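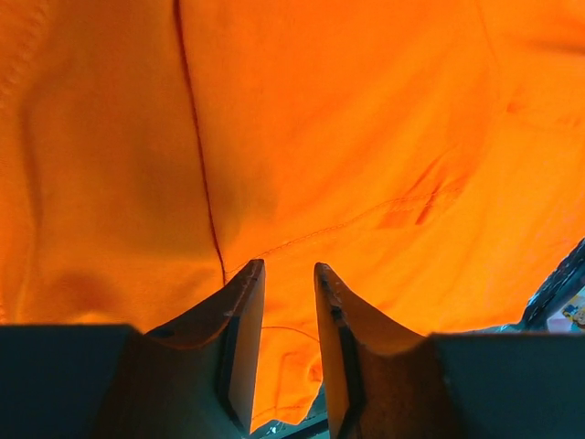 Textile Care, Session 4: Colour loss in dyed cloth

Reading before class: Mujić, chapter 19.

Dyes leave cloth in three main ways: washing, rubbing and light. We covered washing last time. Rubbing is worst along seams and folds, where the cloth stands proud and takes the wear. Light damage is slower and often uneven.

Terms to know
Fastness — how well a dye stays put.
Bleeding — dye moving into water or on to other cloth.
Crocking — dye coming off dry, by rubbing.

Practical
Cut two strips from your sample. Rub one with dry white cotton and one with damp, 19 strokes each. Grade the cotton against the grey scale. Use the window bench, as lamps make oranges and reds hard to judge.

Write up no more than 900 words and hand in to Mirsad Nikolovski by the end of December. The pass mark is 70.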